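TEXTILE CARE AND CONSERVATION
Unit 4: Knitted Structures in Storage and Use
Course handout

Reading before class: Chapter 6 of the course reader, with the glossary at the back. Bring one knitted garment from home to the practical session. It should be clean and dry.

4.1 Woven and knitted cloth compared

A woven cloth is built from two sets of threads that cross at right angles. A weft-knitted cloth is built from a single yarn bent into loops, each loop drawn through the one below it. The loops can change shape when the cloth is pulled. A knit therefore stretches well beyond what its yarn alone would allow, and it may take a long time to return to its first size. Some knits do not return at all.

Students should be able to identify the following by the end of this unit: course, wale, gauge, plain side, purl side, rib, linking seam, cast-on edge.

4.2 Weight and hanging

When a sweater is placed on a hanger, the shoulders carry the full weight of the body and sleeves. In the Holub storage trial, 23 wool and wool-blend garments were hung and measured at set intervals. Growth in length was greatest in loosely knitted pieces and least in pieces with a firm rib at the neck and hem. The full table is in the reader, page 112.

For this reason the department recommends flat storage for all knitted items. Folds should be few and soft, and should fall in a different place each time the garment is put away. 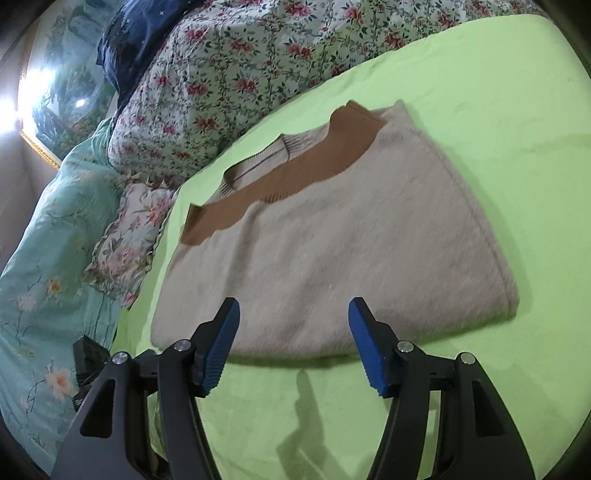 Heavy pieces go at the bottom of the drawer or box. Acid-free tissue is placed inside each fold for items held longer than one season. Plastic bags are not suitable for long storage, as they hold moisture against the fiber.

4.3 Ribs and collars

Rib is made by alternating plain and purl wales. The cloth draws in across its width and gives it back under tension, so rib is used where a garment must pass over the head or hand and then close again. A collar may be knitted separately and linked to the neckline, or picked up directly from the body stitches. Check the inside of the neck to tell which method was used.

4.4 Pilling

Pills form when loose fiber ends work to the surface and tangle. Short fibers and low-twist yarns pill sooner. The Kallow study collection now holds over 1,721 swatches graded for surface wear, and drawer 564 contains the set used in the examination. Students may handle these swatches with clean hands during open hours. Pens are not allowed in the room – pencil only.

Assignment

Write two pages on the garment you brought to class. State the structure, the seam types and the method of storage you would choose. Submit by the end of January.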